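Trosturo Flultum Module Bus Kit

Part no. 863

The Flultum kit carries track power and accessory power across the joints of a modular layout. Each kit equips one straight or corner module. It is sold without framing, legs or track.

Two pairs of bus wire run the length of the module and end in keyed plugs, male at the east end and female at the west. The plugs cannot be mated in reverse. Feeders are soldered or crimped to the bus at intervals chosen by the builder; Trosturo suggests 3 feet between feeders on nickel silver rail.

Contents
Bus wire, red/black, 14 AWG, one pair
Bus wire, white/brown, 16 AWG, one pair
Keyed plug set, two circuits
Screw-down cable clips
Terminal strip, eight position
Drilling template, paper

Installation
Clamp the modules and align the rails before marking hole positions. Drill through the crossmembers at mid-height. Leave six inches of free wire at each end plate. Test for shorts with the plugs separated, then again with them mated.
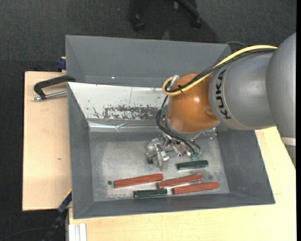
Modules wired with the older Iyamu harness need adapter lead 111, sold separately. The adapter changes the plug only. Color order on Iyamu harnesses varies by production run and should be checked with a meter.

Not for use with household line voltage. Compatible with Citell boosters and with most two-wire command systems.

Availability
In stock as a single kit or in a club carton. The next production run is 500 kits, shipping in July. Orders for loose plug sets ship separately.

Page revised 5/29/26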